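Kultum Greifset — Liesmich zum Leihpaket und zu den Beispieldaten
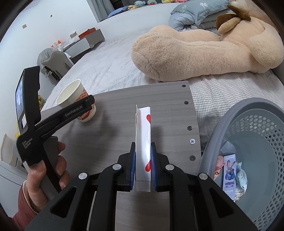 Gefaltete Karte mit Herzmotiv zwischen den blauen Fingerpads, links der zweite Greifer in der Hand.

Schön, dass Sie sich für unser Leihpaket interessieren! Kultum richtet sich an kleine Gruppen, die Greifbewegungen aus dem Alltag aufzeichnen möchten, ohne sich gleich einen ganzen Roboterarm in die Werkstatt zu stellen. Sie bekommen zwei handgeführte Greifer, Ladegerät, Ersatzpads und einen Zugang zu unserem Beispieldatensatz, damit Sie schon vor der ersten eigenen Aufnahme sehen, wie die Dateien aufgebaut sind.

Stand: 23. September 2024
Betreuung: Juraj Holub (Verleih), Ching-wen Tseng (Daten)

Was im Beispieldatensatz steckt
300 Episoden aus Wohnräumen, davon 111 mit beiden Händen. Es geht um leichte, oft etwas störrische Dinge: Papier, Karten, Becher, Verpackungen. Jede Episode liegt in einem eigenen Ordner mit Video, Greiferöffnung und einer kurzen Aufgabenbeschreibung auf Deutsch und Englisch. Die Beschreibungen hat Shih-chieh Huang geschrieben und dabei viel Geduld bewiesen — herzlichen Dank dafür!

Erste Schritte
Beide Greifer vollständig laden und nacheinander einschalten, den linken zuerst. Danach die Backen einmal ganz öffnen und ganz schließen, sonst stimmt der Nullpunkt der Öffnungsweite nicht. Für Papier und Karton bitte sanft zudrücken; wer von schweren Gegenständen kommt, greift anfangs gern viel zu kräftig (uns ging es genauso).

Bekannte Schwächen
Glänzende Oberflächen spiegeln im Video manchmal stark, vor allem bei Deckenlicht. Im Ordner „dornia“ fehlen bei 5 Episoden die englischen Texte, die reichen wir mit der nächsten Fassung nach. Objekte, die auf dem Bett abgelegt werden, sind insgesamt noch selten vertreten.

Nutzung
Forschung und Lehre sind frei, für Produkte fragen Sie bitte kurz bei Juraj an. Wohnräume und persönliche Gegenstände bitte nicht einzeln weiterveröffentlichen.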